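**Stasura Cell Check 2.1**
Sold and supported by Worka. Page text by Valentina Villalba, revised 2021-07-31.

Stasura is a piece of software that reads a simulated two-arm cell, compares it with a rule file, and gives you a list of where the two disagree. It runs on a desktop machine. It does not certify anything. We put that first because half the calls we get are from people who were told by someone else that it does.

## What it checks

- Arm-to-arm clearance at every step of a recorded run
- Speed of each wrist inside the zone you mark as shared
- Gripper opening against the size of the part it is sent to
- Whether the object list in the rule file matches the objects loaded in the cell

The last one gets the least attention in demos and finds the most trouble. Customers load one set of items, write their rules for another, and then sign the report.
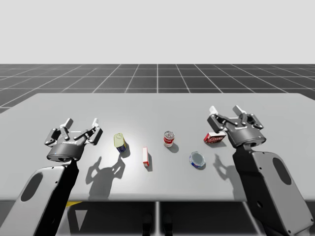 A clearance rule is only as good as the place you measure from, and most of the rule files we are sent measure from the center of the wrist. That number looks great on paper. It leaves out the fingers, and fingers stick out a long way when they are open. With both grippers spread wide over the one table, as they are in this cell, the measurement has to start at the white fingertip pads. Stasura does it that way by default. You can switch it back to wrist center, and the report will then print the words WRIST CENTER on every page. Several people have asked us to take that out. We won't.

## What it doesn't check

Real floors, real cables, real people. A simulated table is flat and its objects have exactly the mass you typed in. If your company's safety policy says "validated in simulation" and stops there, you have a policy problem, and buying this will not fix it. Kourosh Tehrani, our field engineer, will tell you the same on the phone and charge you nothing for it.

It also doesn't judge your grasp. A pass on gripper opening means the jaws can fit around the part as modeled. Whether they'll hold it is a separate test, on hardware, with your own parts.

## Household test sets

Lots of buyers start with grocery items. They're cheap and easy to get, and everyone else's demo has them too. Fine. Our complaint is with reports that say "tested on household objects" and leave it at that.
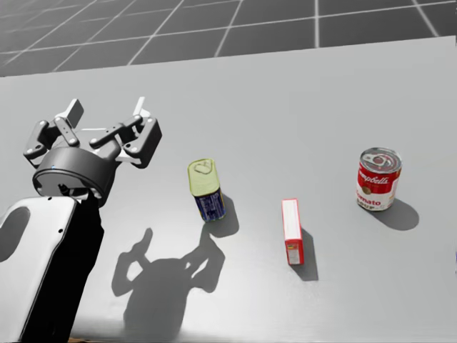

Good practice is to name every item and give its size, its pose and which way up it was. Stasura makes you fill in all four before it will start a run, and we have heard plenty about how annoying that is. Take the low-effort version, where someone types "can" and moves on. The tomato soup can is a cylinder, while the can nearer the gripper is rectangular with rounded corners, so a two-finger grasp has to care about its angle in a way it doesn't with the soup. One word in the log covers both, and a reader six months later can't tell which one the opening rule was written for.

## Limits

| Item | Value |
|---|---|
| Arms per cell | 2 |
| Objects per cell | 200 |
| Rules per file | 500 |
| Saved runs per project | 2352 |
| Rule file format | plain text |

Past the object limit the software stops. It doesn't thin the list on its own.

## Buying it

One license covers one machine. Updates are included for the first year. The trial is the full program with report export turned off, so you can find out whether your rules are any good before paying us.

We don't sell a "pre-approved" rule file. Nestden and Naylor have both asked for one. A file written for someone else's cell will pass or fail yours for the wrong reasons. There is a blank template in the download, with comments by Fereshteh Naseri on each field, and it takes most of a day to fill in properly.

**Part number:** ST-CC-500
**Support:** Obaidul Dewan, weekdays
**Known issue:** reports exported in June list the left and right arms in reverse order when the cell was mirrored after setup. Reinstall and export again.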